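Week 6 notes: Bags, bins and the stuff at the bottom

Reading time: 4 min

Okay, this is the written-up version of what I talked through in class, with a few bits I ran out of time for. If you missed it, start here and then do the sorting exercise at the end before we meet again.

We've spent a lot of this course on shelves and boxes, and I've been putting off paper bags because I have opinions about them. I love a brown paper bag! It stands up by itself (mostly), you can write on it, it folds flat, and when it gives out you put it in the recycling. For sorting a mixed pile on a bench it beats a box, because you can roll the top down to whatever height you want and see straight in.

The trouble starts when a bag stops being a sorting tool and turns into storage. At Gosilcombe, where I ran the stockroom before I started teaching this, we had 32 paper bags on one shelf by the end of a summer, and I'd say most of them held a bit of everything. Small parts, a cable, a receipt, something wrapped in a tissue. I did that shelf in August with the door propped open and I still think about it.

So the first rule I want you to write down is that a paper bag gets one kind of thing and one date. If you can't name what's in it in three words, it needs splitting.

The second one is about tears. A torn bag gets emptied the same day. Don't tape it, don't put it inside another bag. People always argue with me on this one, and I get it, tape is right there. But a patched bag goes back on the shelf with the same muddle in it, and the tear was your one good excuse to look.
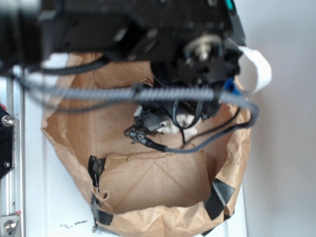 Cables and paper are a bad match anyway. A plug has corners, and a long sleeve wants to spring open, so it pushes on the sides every time you move the bag. Thin wire is worse in a different way – it loops around whatever else is in there, and you lift one piece and get five. Take the wires out first, before you touch anything solid. Lay them on the bench, let them relax, and coil them loosely to about the size of a saucer. No tight figure eights and no rubber bands, please.

Next come the small dark parts. Black on black is miserable to sort, so put down a sheet of white paper or a pale tray before you start. In the Celtby workshop we used the backs of old wall charts and it made such a difference (my eyes are not what they were). Brackets with brackets, fittings with fittings, and anything you can't identify goes in a cup marked "ask."

Then there's the crumpled stuff. Wads of paper, tissue, scraps of cloth. Open every single one! I went through a Palatwood delivery of 157 small items once and came up short, and the missing screws were in a twist of tissue I'd very nearly thrown out. It takes five seconds and you feel silly doing it and you should do it anyway.

A quick word on labels. Write on the bag while it's flat and empty, with a fat marker, near the top fold. I use the plain Rusu bags that come in packs of 100, and I've been through 400 of them without ever finding a sticky label that stays put on the paper.

For next time: pick one mixed bag or drawer at home. Wires out, white sheet down, wads opened, one kind of thing back in each bag. Bring me your list of what ended up in the "ask" cup, and bring the cup too if it'll travel.

14 shares · 3 comments

Related notes
Week 5: Shallow drawers and deep regrets
Week 4: Boxes with lids, boxes without
Week 7: Hooks, pegs and the back of the door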